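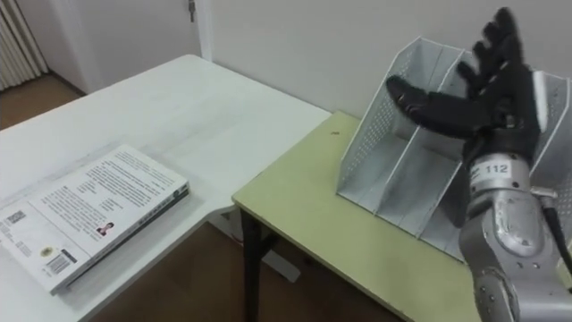
Figure 1. Five-fingered hand over the file organizer. The arm carries the label 112.

Glove or Presets? Comparing Two Controllers for a Five-Fingered Hand
Bellereck College, Introduction to Robotics, spring project report
Yaneth Alvarado, Aníbal Chambi, Rigoberto Ríos

What we wanted to find out

Our question was simple to say and a lot of fun to chase: if you have a robot hand with five fingers, is it easier to file a book with a data glove or with a small set of ready-made grips? We started out wanting to compare the hand with a two-jaw gripper as well, but our advisor told us to pick one thing and do it properly. We picked the controllers, and we're glad we did, because there was more in there than we could get through by April anyway.

The glove controller is the Bedthorpe. You wear it, you bend your fingers, and the robot fingers follow. It sends finger positions to the hand 100 times a second. The other one is the Taipe, a box with push buttons where each button is a saved grip (flat pinch, full wrap, hook, open, and so on). With the Taipe you can change how fast the fingers close but you can't move one finger by itself. Arm motion was the same for both, driven from a joystick, so only the finger control changed.

The task

Pick up a flat object from the white table, carry it over to the green table, and stand it in a slot of the desk organizer. That sounds like nothing! But a book lying flat is one of the meanest things you can ask a hand to grab. There's hardly any edge to get under, and if you press down too hard the fingertips just skate across the cover. Aníbal spent his whole first session pushing a book slowly toward the edge of the table without ever lifting it.

We made 48 attempts with each controller. An attempt counted as a success if the object was standing in a slot when we let go and stayed there. It counted as a drop if it left the hand anywhere else. If the operator hadn't closed the fingers on it 2,000 control ticks after the start signal, the software ended the attempt and we wrote down a timeout.

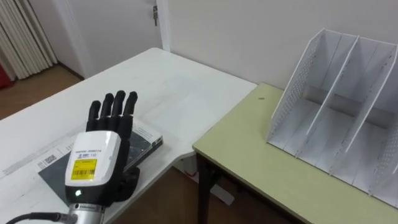

We also took turns as operator so that one person's good day wouldn't decide everything. Rigoberto plays piano and was better than the other two of us with the glove right from the beginning, which made us rethink the schedule. In the end each of us did the same number of attempts with each controller, and we switched the order halfway. Left and right hands were both used. The glove comes in a left and a right version, so that meant some extra calibration, and calibration was the part all three of us liked least. You hold a fist, you hold your hand flat, you touch your thumb to each finger, and if you scratch your nose you start over.

What we changed along the way

Our first objects were paperbacks. Once we could get those up fairly often, we added an item in plastic film, because Yaneth had noticed that the fingertips behaved differently on slick surfaces. This turned out to be the best decision in the project. On paper covers the two controllers looked almost even for a while. On film they came apart completely. 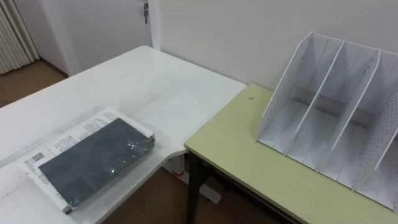
Figure 2. Wrapped package on the white desk, with the organizer on the green-topped table.

Results

On paperbacks the glove failed seven times and the presets failed nine. We don't think that gap means anything. On the film-wrapped item the presets did much better, and we were all surprised. With the glove, you see the thing start to slide and you squeeze, and your squeeze is late and uneven, so one finger pushes harder than the rest and the item spins. The flat pinch preset closes all the fingers together at one speed, and it never panics. We slowed the closing speed down twice and it got better each time.

The glove won clearly on one thing, which was the last few inches. Getting a book into a slot often needs a little nudge with one finger while the others hold on, and the Taipe has no button for a nudge. Rigoberto got really good at this with the glove and would tap a book upright with the index finger. We cheered every time.

After throwing out the sessions with bad calibration, the log holds 1,461 finger commands from the Taipe that we could match to video. We used those to check when each preset was pressed. Most operators pressed open too early, by a moment, right at the slot. The same mistake shows up for all three of us, so we think it has more to do with depth than with skill. From the head camera it's hard to judge how far in the book is. 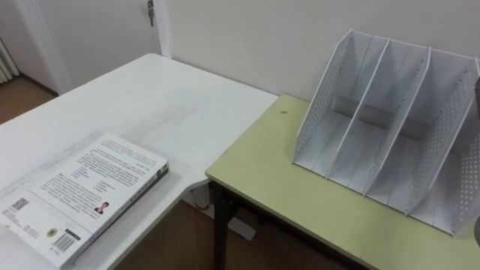
Hsin-yi Choi asked after our talk whether the slot problem was a finger problem at all, and suggested we run the same attempts with a second camera at table height before blaming either controller. Good point, and we don't have an answer. We had planned a side camera in our proposal and dropped it when the mount from Bostlow arrived with the wrong thread.

Things we'd do differently

Write down the closing speed for every attempt. We didn't for the first session, and those rows are much less useful than they could be.

Calibrate the glove again after every break, even a short one.

Try a mix of the two. Yaneth already has a rough version where a preset closes the hand and then the glove takes over the index finger only. She has lifted a paperback with it, but we haven't put a book in a slot that way yet. That's what we want to work on next.

Thanks to Wálter Guzmán for the bench time and for letting us stay past seven so often.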